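1 September 2020, open day at Novside, our bit of it

Writing this up same evening before it goes. Yiran has the sign-in sheet, I have the rest.
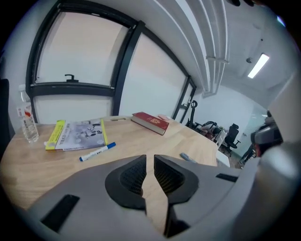

Set-up done by nine, first lot due at ten and they came early, of course. Keyvan still rebooting the logging laptop when the Vinovent people walked in. Two of them, plus Simin Moradi from Tehrani who had asked to tag along. Gave them the five minute talk in the corridor to buy time. Note for next one: do the talk in the corridor anyway, it went better there than it did in June stood round the table.

Plan was: hand gripper first, let visitors pick things up, replay their recordings on screen, then the arm in the back lab. Kept to it until lunch.

Objects. Ordinary desk stuff, books, whiteboard markers, a water bottle. Yasaman wanted the test blocks out as well, I said no, people know what a marker weighs and they relax. Still think that's right. The thick red hardback is a pig to pick up flat and everyone goes for it first. Must be the colour. Told people to try the paperback, then got told off by Yasaman for coaching. Fair.

How visitors hold the thing: nearly all of them too tight to begin with. They squeeze, the fingertips meet, then they push down at the object with the tips already shut. Say "open first, then go down" before handing it over. I said it after, every time, until Touran wrote it on a bit of tape and stuck it to my sleeve.

Left handers. Trigger is fine, wrist strap isn't. Simin is left handed and ended up with the strap round two fingers. Ask Jalero whether the strap can be swapped over without taking the housing apart.

Replay. Worked for the morning group. Afternoon group, the first replay came up with the view from the previous person's run, which confused everybody incl. me. Keyvan says the viewer sorts by file name and not by time, and when the counter went from 938 to 1000 (he had reset it by hand at lunch, to have a clean start for the afternoon) something got cached. Wants to fix it properly. I want a refresh button. Wrote both down.

Questions asked, the ones I can remember:
- does it matter if you're slow? Said no, slow is fine, jerky is what hurts.
- why such a wide lens. Showed them the same pick cropped in, you lose the table edge and most of the room and the tracking goes off. That landed well, do it again.
- does bright window light bother it. Yes. Blinds would help, exposure lock would help more. Tested with exposure locked after they'd left, markers on the table look better, the window is gone to white but who cares.
- how many recordings do you need. Said 100 gets you a demo that works on a good day. Yiran gave a longer answer, and a better one.
- can it pick up a phone. Someone's own phone. Said no thankyou.

Arm demo, back lab. Two runs. First one fine, marker into the cup, applause. Second one stopped halfway, joint limit, same pose as last week. Yiran talked over it nicely and showed the stop message on the screen. The Vinovent pair were more interested in that than in the one that worked, spent ages on it. Asked what the operator sees and who is allowed to restart. We don't have that written down anywhere. We should.

Room. Too many chairs near the end of the table, people can't get round the corner without shuffling. Push them further into the office side next time and warn whoever is sitting there. Also the markers roll. Put a strip of tape on the table or use the square ones.

Finger pads: had a look after closing. Bit of wear starting on the left one, near the tip, nothing lifting. Leave it for now, check again end of next week. Wiped both.

To do
- Keyvan: viewer sort order / refresh
- me: mail Jalero re strap
- Yiran: send Simin the slides, she asked twice
- Yasaman: restart procedure, one page, before the next visit
- Touran has the spare battery, get it back of her
- joint limit thing. Nobody's name on it yet. Probably me

Battery lasted the whole day on one swap, forgot to write the time of the swap. After lunch sometime, before the secnd group.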